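Can a Robot Do Your Chores Yet?

Ads love to promise a robot that tidies the kitchen while you play. Don't throw away your sponge. So far, most of these helpers are slow, and plenty of them do their practicing inside a computer, where a dropped cup costs nothing.

Fetching things

"Get the blue cup" sounds easy. You would look, walk over and grab it. A robot has to work out which shape is the cup, how far away it is and what might be in the way. Then it has to squeeze just hard enough. In a make-believe kitchen built on a computer, even a clear floor with a cabinet on one side can be a tricky path for two stiff fingers.
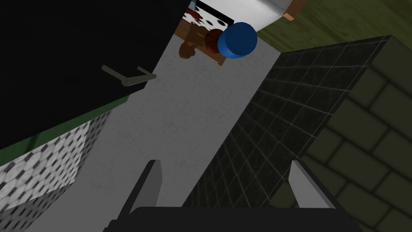 Wiping the counter

Think about how you wipe up jam. You feel the sticky spot and rub harder. Many robots can't feel much at all. At the Dorville robot club, a practice program called Wumovby ran the same wiping job 444 times. It missed a corner in 154 of them. Would your family be happy with that? Real counters are harder still – they have crumbs, puddles and somebody's homework.
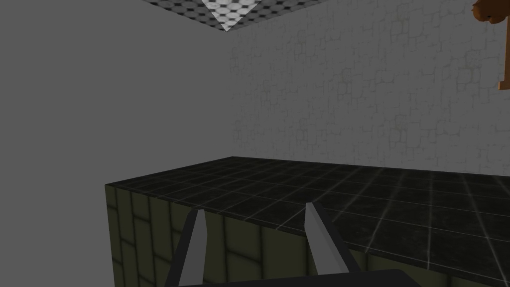

A bare tiled counter and two gripper fingers, all drawn by a computer.

So, yes or no?

Some machines do one chore well. A dishwasher washes dishes, but it won't collect them from your bedroom. A robot that can do every chore in any house? Not yet, whatever the ads say. When you see one in a video, ask how many tries it took.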